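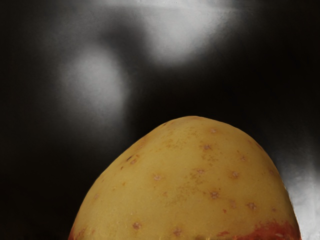
Fig. 1. Potato, computer rendered. Yellow skin with pinkish eyes.

July
By Dilek Ersoy, with Ikechukwu Ogunleye and Chie Kawaguchi
Filed under: Student Work, Food & Soil, Term Projects

Does light or warmth make stored potatoes sprout faster? Final report, Group 2

Why we picked it

Ikechukwu's family keeps a sack in the garage and by the end of winter half of it has gone to shoots. Everyone's nan has a different fix. Dark cupboard, paper bag, put an apple in with them, never the fridge. We wanted to test something we could do in a school storeroom with no budget. Original plan had five treatments incl. the apple one. Ms Macedo (Dalva Macedo, our supervisor) said cut it down. We cut it down.

So two questions left:
- does light change how soon the eyes start to shoot
- does temperature change it more than light does

Background

A potato is a tuber, meaning a swollen underground stem, not a root. The eyes are buds. After harvest the tuber goes dormant for a while and won't sprout even in good conditions. How long depends on variety and how it was grown. Once dormancy breaks, warmth speeds things up. Cold slows it down but also turns some of the starch to sugar, so the flavour changes and they brown too fast when you fry them.

Light is a bit different. It makes the skin go green (chlorophyll, harmless by itself) but the same conditions can raise the glycoalkaloids, mainly solanine and chaconine, and those are the ones that make you sick. Light also tends to give short stubby coloured shoots where dark gives long pale ones. Gardeners use this on purpose, it's called chitting.

Method

Bought 44 potatoes, all from the one grower, Bridell, at the Wednesday market. Unwashed. Threw nothing out except by the rule below. Sotiris Dimitriou at the stall told us they hadn't been treated with a sprout inhibitor, which matters a lot, supermarket ones often have been.

Four groups of 11:
A - warm, light (classroom windowsill)
B - warm, dark (same sill, in a lidded carton with holes)
C - cool, light (storeroom shelf, lamp on a timer)
D - cool, dark (storeroom shelf, carton)

Checked every school day at 8.30 am. A potato counted as sprouted once any shoot reached 2 mm, measured with a plastic ruler. Rule for rot: soft or leaking, out it goes, and written down as lost. Ran for 59 days. Weekend readings missing, so a sprout on a Monday could of been Saturday's. Same problem for every group so we left it.

Results

Warm groups went first, clearly. A and B were both well under way before anything happened in D. Between A and B there wasn't much in the start date, B slightly ahead, but the shoots looked nothing alike. B got long white ones that snapped when you picked the potato up. A stayed short, thick, purplish at the base.

C was patchy. Some sprouted middle of the run, a few not at all. D was slowest and still firm at the end.

Greening in A and C only. None in B or D. A was worse.

Lost to rot: two from B, none from the others. The carton was damp inside by the last fortnight, needed more holes.

Discussion

Temperature beat light for when sprouting starts. Light mattered more for what kind of sprout you get, and for greening. For eating you'd want cool and dark, so D. For planting, A looks closer to what gardeners are after, though we didn't plant any so can't say if they'd grow better.

Problems. The lamp in C gave off a bit of heat, so the cool light group was probaly warmer than the cool dark one. That could explain some of the gap between C and D. We only noticed when Chie put the thermometer right beside it. Windowsill temperature also swung heaps between morning and arvo. And 11 per group is small. One odd potato shifts the result.

If we did it again: one variety stated on the bag (we never asked which one these were), an LED lamp, a data logger, weighing at start and finish to get water loss. Would like to go back to the apple thing too. The books disagree on whether ethylene from fruit helps or holds sprouts back, might depend on how much and when.

Who did what

Dilek, write-up and graph (graph is on the poster). Ikechukwu, the shopping and the warm groups. Chie, storeroom groups and all the temperatures. Thanks to Ms Macedo for the storeroom key.

The remaining good ones from D went into soup. Green ones were binned.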